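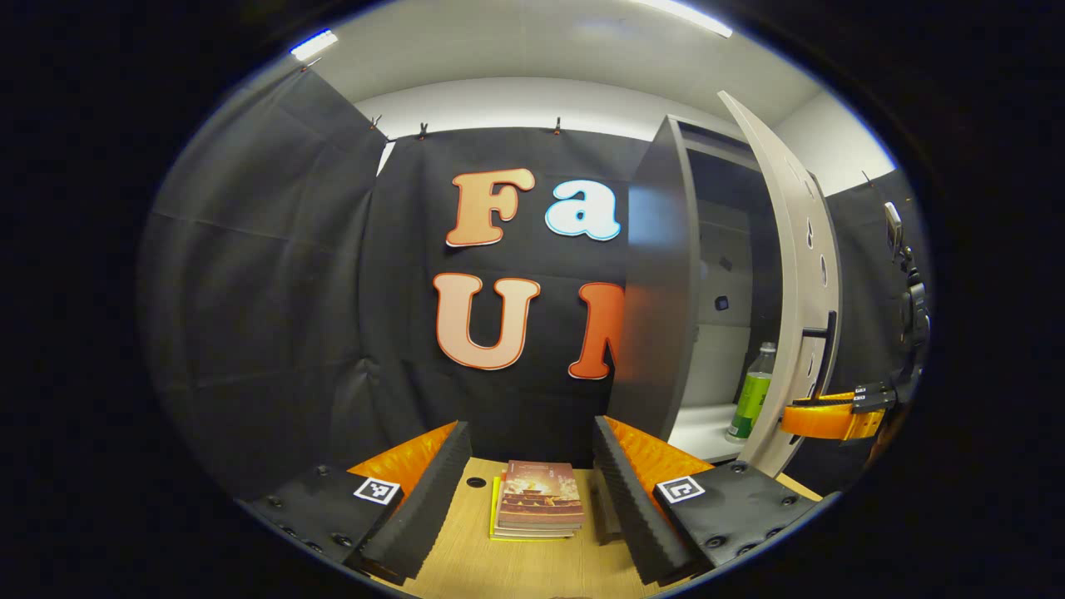
Figure 3. View from the wrist camera of the hand-held gripper at the book station. The ridged foam pads and the two printed markers are in the positions used for the daily check.

4. Setup and Upkeep of the Hand-Held Gripper

4.1 Layout of the station

The Kurum station consists of a table, a hand-held gripper with a fisheye camera, and a set of household objects kept for the grasping tasks. The book task was chosen as the reference task for upkeep. Books have flat covers and smooth edges, and small faults in the fingers show up early when a stack of them is gripped from the sides. A typical starting position is shown in Figure 3, with the stack between the open fingers.

The room was not altered for the study beyond the hanging of a black cloth behind the table. Large cut-out letters were fixed to the cloth, which give the camera tracking software strong edges at a fixed distance. Early trials against plain cloth lost tracking whenever the operator raised the tool above the table. Ceiling lights were left on for all sessions and the blinds were kept closed.

4.2 Finger assembly

Each finger is built on a flat black plate held by bolts. The plate carries a square printed marker, and a tall foam pad with a ribbed inner face is mounted on it. An orange corrugated backing stands behind the pad and supports it when the fingers close. The pads are the only part of the tool meant to wear out. They are cut at Dateck from a single sheet so that the left and right pads of a pair have the same stiffness.

Pads are always replaced as a pair. Mixing a used pad with a new one caused the stack to turn slightly during the lift, and the effect was strong enough to change how operators approached the object. Recordings made with mixed pads were removed from the set.

The bolts on the finger plates are tightened by hand with a short key. A power driver was tried in the first weeks and cracked one plate near the marker. Bolts are now checked after every 300 grasps, and a line of paint across the head of each bolt on the spare set makes any turning easy to see. The same paint will be added to the main set at its next full service.

4.3 Marker care

The opening width of the gripper is read from the two markers, one on each finger. The width estimate depends on both markers being flat, clean and fully inside the camera view. Three kinds of fault were found during the study: lifted corners, scratches across the black pattern, and glare from the ceiling lights. Lifted corners were the most common. They could usually be pressed back, but the repair did not last, and the present rule is to print and fit a new marker.

After a marker is changed, the tool must be calibrated again. The operator closes the fingers fully, opens them to the stop, and repeats this for 60 seconds while the camera records. The software then fits a new relation between marker distance and finger opening. If the closed position differs from the stored value by more than one millimeter, the finger plate is taken off and seated again before any further recording. On two occasions the cause was a scrap of foam trapped under the plate.

4.4 Camera and lens

The fisheye lens gives a wide view of the table and the room, with a dark border around the image circle. This wide view helps tracking, but it also means that cabinets, lamps and tools at the sides of the room remain visible during recording. Operators are not asked to clear them away. They are asked only to keep them still for the length of a session, as moving objects near the edge of the view were a frequent source of tracking loss.

The lens is wiped with a dry cloth at the start of each session and whenever a mark is seen in the preview. Wet cleaning is done once a week. The lens mount is not loosened for cleaning; doing so changes the focus and makes a new lens calibration necessary – a task that takes most of an hour.

4.5 Service record

A written record was kept from December until the close of the study on 2023-04-12. It lists each check, each part replaced and the recording that followed. Over this period the station produced 2,219 recordings, of which 2,001 passed the tracking and width checks. Most of the rejected recordings came from two short periods, one before the lettered cloth was hung and one during which a marker with a lifted corner went unnoticed.

The second period led to a change in routine. The Kostetti check sheet, which had been filled in at the end of the day, was moved to the start. The operator now places the reference stack on the table, opens the fingers on either side of it and compares the live view with a stored image of the same arrangement. Both markers must be read by the software before the first grasp. The check was later adopted at the Ugwu station, where the same finger design is used with a different handle.

Pad wear was judged by eye and by touch. A pad was retired when its ribs no longer sprang back after being pressed with a thumb. Attempts to set a fixed service life in grasps were not successful, as rough-edged objects wore the foam much faster than books did. A simple gauge for rib height is being prepared and will be tested at both stations.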